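Likus gets its second series, and it's twice as long

Great news for anyone who spent last winter shouting at the telly over who cut the mooring ropes: Likus is coming back. Hulline has ordered a second run of the harbour drama, and this time we get eight episodes instead of four. Filming starts in June, with most of the main cast already signed up.

The first series crept out with hardly a trailer and then just kept growing. It followed the Fuchs family, three generations of ferry owners on the made-up island of Likus, through one terrible season of debts, storms and a wedding that really should have been called off. By the time the last part went out it had been picked up by broadcasters well beyond its home audience, and the fan forum had threads running to 745 replies on the subject of a single phone call.

Damian Widmer is writing all eight episodes himself. He has said the new story picks up only a few hours after the old one ended, with the ferry still out and Grandmother Fuchs still refusing to come down from the upstairs room. (If you haven't seen it, I'm not spoiling that one. Go and watch it!)
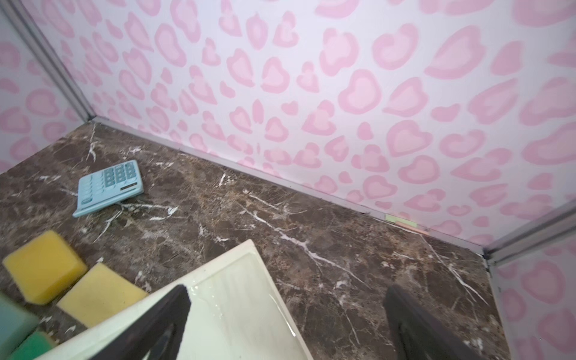

Over on the forum, Petra wrote that eight episodes is lovely but she hopes they keep the long quiet scenes, as the twelve minutes in the ferry kitchen were the best thing she'd watched in years and she'd hate to see them chopped up to fit in more plot. Plenty of people agreed with her, and so do I. That kitchen scene is a marvel, just two sisters and a kettle, and you can't look away.

There's a bigger world to play with too. Part of the new series moves to the mainland town of Homia, which we've only heard about in arguments up to now, and the call has gone out for 308 extras to fill its market and its court house. Widmer says the trial takes up two whole episodes. The music is back in the same hands as well, so expect that accordion theme to be stuck in your head again by spring.

No date yet for the first episode. Each one will run to 53 minutes, and the first series is going out again in the late slot at 10.40pm, two parts a night, for anyone who missed it or wants another look at those ropes.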